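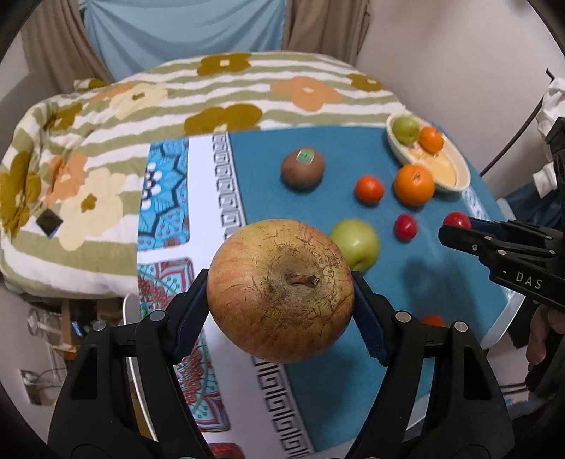 Fig. 21. Apple with russeting around the stem. Fine cracks in the skin are visible.

4. Preparing fruit and loading the trays

Read this section before you use the Codimon dehydrator for the first time. It covers apples, which most owners start with. Pears are prepared in the same way. For plums, grapes and other fruit with a waxy skin, see section 5.

4.1 Before you start

You will need:
the Codimon base unit and lid
the mesh trays (five are supplied)
a sharp knife and a corer
a large bowl
lemon juice
a clean tea towel

Wash the trays and the lid in warm soapy water and dry them fully. Do not put the base unit in water.

If the unit is new, run it empty at the highest setting for one hour with a window open. There may be a faint smell the first time. This is normal and will not come back.

4.2 Choosing apples

Firm apples dry best. Soft or floury apples can be used but tend to break up when sliced, and are better turned into fruit leather (section 6).

Rough brown skin near the stem, known as russeting, does no harm. It dries a little tougher than the rest of the skin, so peel that part if the slices are for small children. Fine cracks that are dry and closed can also be left. Cut out any crack that is open, dark or soft underneath, along with a good margin of the flesh. Throw away any apple with mould on it or with a brown core.

Try to dry one variety at a time. Mixed batches rarely finish together.

4.3 Slicing

1. Wash the apples under cold running water and rub them dry with the tea towel.

2. Remove the stem and take out the core.

3. Peel if you wish. Unpeeled slices hold their shape better. Peeled slices dry faster.

4. Cut across the apple into rings 5 mm thick. Keep the thickness as even as you can. Thin slices go brittle while thick ones are still damp in the middle.

5. Mix 200 ml of cold water with two tablespoons of lemon juice in the bowl. For a full load, make up the mixture twice.

6. Put the rings in the bowl for five minutes, turning them once so that both sides are coated.

7. Drain the rings and pat them dry.

Note: The lemon juice slows browning. You can leave it out, but the slices will be darker. The taste is much the same.

Caution: Do not load dripping fruit. Water that runs down through the trays can reach the fan.

4.4 Loading the trays

1. Place the base unit on a flat, hard surface with a clear gap of 10 cm on all sides. Do not stand it on carpet or on a cloth.

2. Lay the rings on the first tray in a single layer. They may touch but must not overlap.

3. Leave the hole in the middle of the tray clear – warm air rises through it.

4. Fit the tray on the base and turn it until the lugs drop into place.

5. Repeat with the other trays. If you have less fruit, use fewer trays and do not stack empty ones on top.

6. Fit the lid with the vent fully open.

4.5 Drying

1. Plug in the unit and switch it on at the wall.

2. Set the dial to 57°C.

3. Set the timer to eight hours. The lamp on the front turns green.

4. After four hours, move the bottom tray to the top. Use oven gloves if the trays feel hot.

5. From six hours onwards, test a slice every half hour. Take it out, let it cool and bend it. It should be leathery, with no moisture when you tear it.

Juicy apples may need up to ten hours. Damp weather and a cold kitchen will also add time.

If the lamp flashes red, switch off and wait 20 minutes before trying again. If it flashes a second time, see fault code 121 in section 9.

4.6 Cooling and storing

Leave the slices on the trays with the unit off until they are at room temperature – an hour is usually enough. Pack them in clean jars with tight lids and fill each jar two-thirds full.

Shake the jars once a day for a week. If drops form on the inside of the glass, return the slices to the dehydrator for another hour or two.

Store in a cool, dark cupboard and use within six months. Spare trays and non-stick sheets can be ordered using part number 831.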